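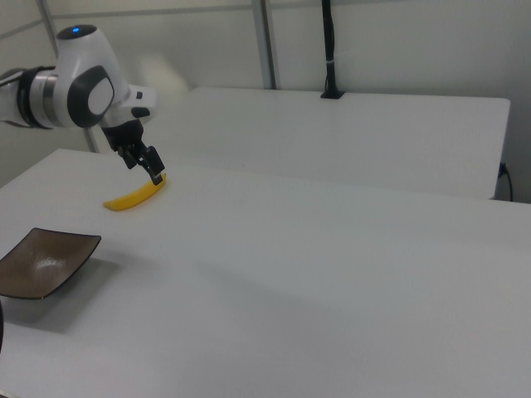
Csenge Kozma: Doesn't convince me. A banana left out on its own goes brown just as fast as one in a bowl.

Home > Forum > Kitchen > Storing food

Alby_B: Mine last 5 days flat on the worktop. In the Bevance bowl I got 3.

Csenge Kozma: Same shop, same bunch? Otherwise it proves nothing.

Alby_B: Same bunch, split in March.

soledad.d: One bunch. Hmm. I'd still use a plate, a dark one like that hides the marks.

Alby_B: Plates slide about. No thanks.

Csenge Kozma: Try it again with two bunches and I might listen.

Recent threads
Do banana hooks do anything?
Square plates: why?
Getting tea stains off a white table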